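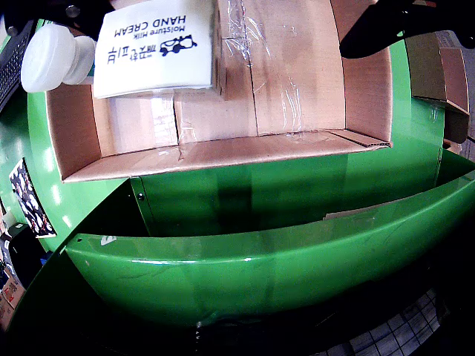 Wanda at work: the open box on the green platform, with the hand cream carton and one black gripper finger.

Packing with Wanda: your questions

What is Wanda?
Wanda is my packing project, named after my aunt (she could get a fortnight's holiday into a school bag). It's a way of teaching a robot arm to put mixed shopping into a cardboard box by learning from people who drive the arm by hand first. I started it with Matúš Kubíček in December and we're still at it!

How many demonstrations does it need?
Fewer than I feared. We gave it 22 per item for the first round, then dropped to 17, and I couldn't see any difference in how it placed things. At 8 it began letting go too early, so we went back up.

Why hand cream?
Cartons are fiddly. They're light, they slide, and they've got a right way up that the arm couldn't care less about. We don't score for orientation yet, so upside down counts the same as upright. Reshma Maluleke disagrees with me on this and she may well win.

Do box flaps confuse it?
Yes, all the time. From some angles it takes a raised flap for the side of the box and aims too high. Adding a second view helped a lot, but worn cardboard still catches it out – peeling corners especially.

What is the "pause step" in your notes?
Before letting go, the arm waits and checks its plan again. It makes every placement 3 seconds slower, and I'd keep it even if it were longer.

Can I try the code?
Soon, I hope. Shireen Jacobs is tidying it up, and the set-up guide still assumes you sit next to me.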